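I've been at this two weeks now and my back already feels better, so I guess this is my first proper update on the Skodness. For anyone new, it's a two-arm laundry helper you rent by the month. Mine is 316 dollars a month, which made me gulp, and setup is on top of that (36 dollars, billed separately, grrr). I signed up in March after going back and forth between this one and the Fudon, which is cheaper but only folds towels. I don't need help with towels!

What I need help with is shirts. We have so many shirts. The whole family plays in a rec league and the jerseys come out of the wash in a giant knot every single week.
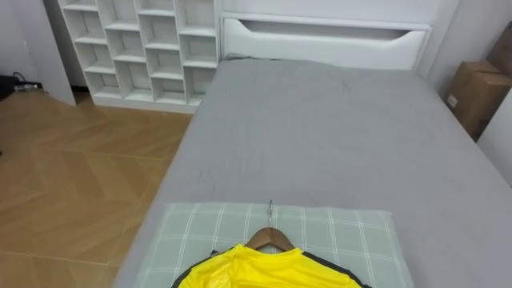 Skodness sells its hanging routine as an add-on called Villa, and it's the one part I'd tell you to pay for. You pick the garment type in the app, tell it what sort of hanger you own, and off it goes. The guide says to start with something bright on a plain background, so a yellow shirt on a gray sheet is about as friendly as it gets. It also wants real hangers with some body to them, and wooden ones are at the top of its list. The flimsy wire ones from the dry cleaner are on the "not supported" page, and I have a closet full of those, so there went another trip to the store.

Now the bad stuff. It is slow. I could hang five shirts while it thinks over one, and the app likes to log me out when my phone goes to sleep. Slick fabric also gets its own warning in the guide, because it can slide off one shoulder while the other one is being held. You can set the grip from 1 to 65 (why 65? I have no idea) and I keep mine at 17 for jerseys and a bit higher for my husband's work shirts. Go too high and you'll get pinch creases, at least on cotton.

Buttons are a no. Villa will hang a button-down, but it won't do up the top button for you, and I think that should be on the front page of their site in big letters.

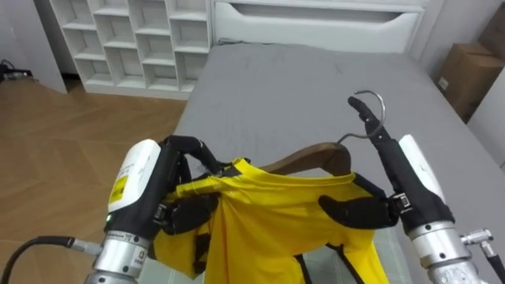 Agathe Picard wrote to me that she had Villa for a whole winter and dropped it, since the hanging was fine but she still had to carry everything to the closet herself, and for that money she wanted the last ten feet too. Fair! The Graddale people supposedly have a model on wheels that does that part, but the wait list is long and I don't love the idea of it rolling over the dog.

I'm keeping mine through the summer season. Next up I want to try the kids' hoodies, and I need to call support about the logging out thing.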